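From the Back Kitchen
13 August 2024

Well, I finally did it. After complaining since January that I couldn't find a spoon in my own kitchen, I pulled everything off the counter and started over, and I've been so pleased with myself that Ruth Rudd told me to put it in the newsletter or stop talking about it. So you're getting it in the newsletter!

If you've been to my place for one of our suppers, you know the counter I mean. It had the toaster, a stack of mail, two fruit bowls (one with fruit), a jug of utensils so full that you couldn't pull out a spatula without bringing a whisk along, and a Tindall bread bin I've never once kept bread in. I counted what was in that jug and there were 37 things. I cook with maybe six of them.

The new plan is one row and that's all. Whatever lives out on the white top has to stand in a line and I have to be able to reach it without moving something else first. I like strong colors for this. A red box on white is easy to find before coffee, and so is a cup you could spot from the driveway – my gray and beige things just disappeared into each other. I went with a box for the small flat stuff (tea bags, matches, the clips for cereal bags) and a cup for whatever gets picked up ten times a day.

I'm also now a firm believer in tall handles. If the handle stands well up out of the cup, you grab it and go. If it sinks down inside, you're fishing around with two fingers while the eggs burn. Same goes for a cup with its own handle that comes up high over the rim, like the pink one. I'd never have looked twice at that in a store and now I want three more.

The red box, and the red cup with a pale handle poking up:

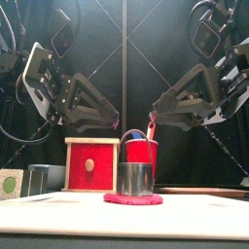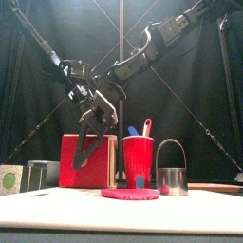 And the pink cup with its shiny upright handle:
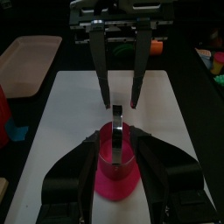
What I'd do differently

Start with the drawer! I did the counter first, felt wonderful, and then had a pile of orphans and nowhere to put them. Beryl Catterall cleared two drawers before she touched anything on top and she was done by lunch. I was still on the floor with a heap of corn holders at suppertime.

Also, go easy on buying organizers. I sent for a Carko divider set and it was an inch too long for the drawer, so back it went. An old baking pan is doing the job now and it cost me nothing. The Landberg canisters I already had are staying, though I've moved them inside the cupboard, where the flour was anyway.

And don't fill the cup. I know it looks like there's room for one more. I'm stopping at five and if a sixth comes in something has to leave.

The giveaway box

All the extras from my jug are in a carton by the side door of the hall, along with two Wisetti ladles (same ladle, bought twice, no idea). Natalie Dunmore has added some measuring cups and a perfectly good potato ricer. Help yourself, and feel free to drop in anything clean that works. Please, no more corn holders – we have plenty. Whatever is left over goes to Freya Mellor for the rummage table.

If you've got a counter trick of your own, send it to me or leave a note in the box by the coffee urn. Roy Crabtree has already promised me a page on how he keeps his spices, with a diagram.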